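The Umport and the Bremel

My boss gave me until the end of August to pick a gripper, and I spent the first week of it being rude about both of them.

We had two on the shortlist. The Umport was the sensible one, two short jaws and a manual you could read over lunch. The Bremel had long soft pads and a sales video with a piano in it. I wanted the Bremel. I'll say that up front, so you know what kind of judge you were getting. I had watched that video more times than I've watched my cousin's wedding, and I was at my cousin's wedding.

The plan was to try everything in simulation first, at home, at my kitchen table, with the big monitor from work and a fan pointed at my feet. Load the arm, load a gripper, throw down some blocks, let the controller have a go at picking them up. Then swap the gripper and do it all again. The company was called Okberg and it packed small awkward parts into trays for other companies, and I had worked there long enough to dream about trays.

I ran the Bremel first (of course I did). It was lovely to watch. It came down over a cube like somebody picking up an egg, closed, lifted, and I clapped, alone, at one in the morning. Then it went for a cube that had another cube next to it, and the pads were so wide that it shoved the neighbor halfway across the table. It did that again on the next run, and the one after. I changed the approach angle. I changed the closing speed. I changed my socks, because by then I was superstitious.

"It's the controller," I told my sister on the phone.

"You said that about the dishwasher," she said.

So I swapped the controller too. We had an old one that planned the whole move up front and then just did it, like a man walking to the bathroom in the dark, and a new one that kept checking the camera and changing its mind. With the new one, the Bremel got fussy. It would hover over a cube, drift left, drift back, and hover some more. I knew exactly how it felt. I had been offered a job in Fuentealba that spring, a real one, with a lab and a view of the water, and I had been hovering over that email ever since.

I should explain about Fuentealba. A woman I used to share an office with had gone there and loved it, and she'd written to say they needed someone who knew grippers. I starred the email. I moved it to a folder. I moved it out of the folder so I'd see it more. Every few days I opened a reply, typed "Hi!" and then went to check on my simulation, which was always a very good reason to be somewhere else.

Anyway, the Umport. I loaded it on a night when it was too hot to sleep, mostly so I could say I had been fair. I set up 1498 runs, with the blocks dropped in a new mess each time, and told myself I'd watch the first few and go to bed. I got a bowl of cereal. I pulled my feet up on the chair.

It wasn't pretty. It came down stiff and quick and it had no manners at all. But the jaws were so small that it could get in between things, and it left the neighbors alone. On one run it missed, went back up, came down again a little to the side and got it. The pads on the Bremel would have sent that cube into the next county. I put my spoon down. I believe I said "huh" out loud.

I switched the wrist camera off for a while, just to see, and let the old controller run it blind from the starting positions. Worse, but not as much worse as I'd expected. I turned the camera back on and used the new controller, and the two of them got along fine. There was still a little hover before each grab, only now it was short, like a breath before you knock on a door.
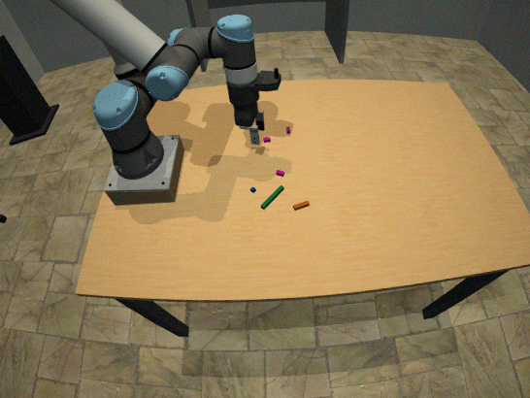
Somewhere around run 44 I noticed I had stopped rooting against it. I was leaning in at the screen, whispering go on, go on, get the pink one, and my cereal had turned to paste. The window was getting gray. A truck was backing up outside the bakery, beeping, and I thought, I've been up all night with a pair of jaws I didn't even like.

I let the rest go without me and took a shower. When I came back it was still working, perfectly cheerful, down and up, down and up. I ran the same set for the Bremel while I was out the next day, so it couldn't say I hadn't given it the chance. Then I wrote my report. It was short. It said the Umport, with the new controller, and keep the camera. I put in a paragraph about how nice the Bremel was with single parts, and my boss crossed it out, and I put it back in.

"You seem sad about this," he said.

"I liked the piano," I said.

He told me to order the Umport and go home early, and for once I did as I was told. It was still light when I got in. The fan was on, I'd left it on all day, and the monitor had gone to sleep. I woke it up and there was the arm, back at its starting spot, waiting for me to give it something to do.

I closed the simulator and opened the email from Fuentealba. I hovered for a bit — I'm not made of steel. Then I typed "Hi!" and kept typing, all the way down to my name, and I hit send before I could go and check on anything. My phone rang almost right away and I nearly fell off the chair, but it was only my sister, wanting to know what I'd done about the dishwasher.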